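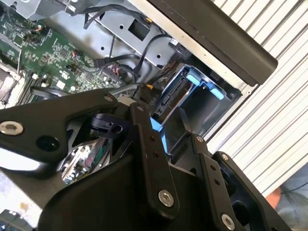
Gripper linkage gets loose after some days of work inside PC cases, what is your service routine?

Nuanchan Kaewkla
04/02/2025

Hello all. I look after one cell at a small refurbishing shop. The arm reaches into open desktop computers and takes out the hard-drive carriers. The gripper is a black plate linkage type with silver hex-socket bolts at the joints. The drive bay in this model has carriers with light-blue release tabs, and the fingers must come in at an angle, past the cables and above the motherboard.

My problem is play in the joints. After 518 cycles the fingertips do not meet at the same place anymore. I tightened all joint bolts by hand with a short key, and it was good for one shift, then loose again. When I tighten more, the linkage becomes stiff and the gripper motor gives a current warning. The controller is a Plalta, and the counter showed 1651 when the first warning came.

What I did already:
- cleaned the plates with a dry cloth
- checked the tool flange, it does not move
- taught the approach point again

Is it a matter of thread glue, or do I have to change the bushings? And how often do you check these bolts? The manual says only "periodically", which does not help me very much.

Tomas_at_bench

You are using the bolts to remove the play, and they are not made for this. In most linkages of this kind the bolt clamps a sleeve, and the plate turns on the sleeve. If the sleeve is worn shorter than the plate is thick, the bolt clamps the plate itself. Then you have two choices only, stiff or loose, and you have seen both.

Please do it in this order:

Stop the cell, lock it, and move the arm away from the computer before you take out any bolt. A small bolt that falls on a motherboard is difficult to find.

Take out one joint at a time. Put the sleeve beside the plate on a flat surface. The sleeve must stand a little higher than the plate. If it does not, change it, and change also the same one on the other finger.

Clean the old glue from the thread. Use one drop of medium thread glue, the kind that can be opened again with hand tools. Keep it off the sleeve, otherwise the joint will be blocked.

Tighten with a torque key to the value from your gripper supplier. Move the linkage by hand with power off. It should go through the full stroke without a hard point. Let the glue rest for the time on its bottle.

After that, teach the closed position first and the approach point second. If you do it the other way you will have to do the approach again.

For the interval, I draw a line with paint pen across each bolt head and onto the plate. A look at the lines takes 30 seconds at shift start. If a line is broken, I open that joint.

rgrv

had same with a Grerov gripper, glue fixed it. use the blue one

Nuanchan Kaewkla

Thank you both. I opened the joints today and 2 sleeves are lower than the plate. New ones are ordered from Liew. I will make the paint lines also.

Filed under: Robot cells > End-of-arm tools > Maintenance

Related topics
Plalta controller: current warning when the gripper closes
Cable snag on approach, how to set a safe path
Nellier torque key, where to calibrate?
Release tab breaks when the finger pushes too low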